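Visit report: suturing practice room, Asergate open afternoon

The Skelamell training centre at Asergate opened its suturing rooms to visitors in September. I attended the 2 p.m. session, which covered closure of a straight incision in soft tissue. Entry to the building is by the Plellau Street door; the lifts are at the far end of the hall.

The session began with a talk on thread handling. The centre buys its thread from Domański in lots of 1000 and logged 952 practice closures last year. Tail length received the most attention. A short tail pulls through on the first pass, and a long one gets caught under the next throw.

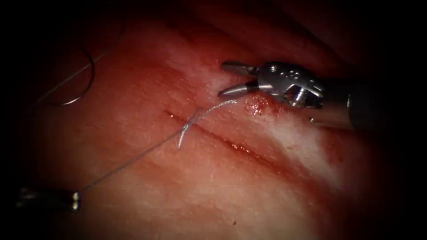 Spacing was covered next. Trainees are taught to enter the tissue square to the surface and to keep the same distance from the lip on both sides of the cut. Uneven bites make one edge ride over the other. The centre's marking sheet deducts for this more heavily than for slow work, and the limit for a full closure is 900 seconds.

Visitors watched on a monitor in the adjoining room. The colour was good, although glare on moist tissue makes the edges of a cut hard to judge, and a second monitor would have helped those seated at the back.

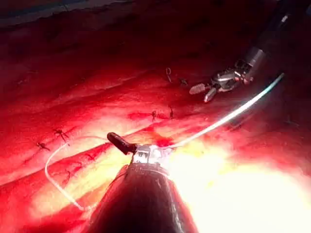 Pale suture thread looped over the tissue, with a small spot of fresh blood beside the lower instrument.

Slack was the final topic. Loose thread is to be kept in one open loop, clear of the wound, and taken up before the knot is set. Questions ran until 4 p.m. Printed notes were available at the desk, and the course fee is $790, materials included.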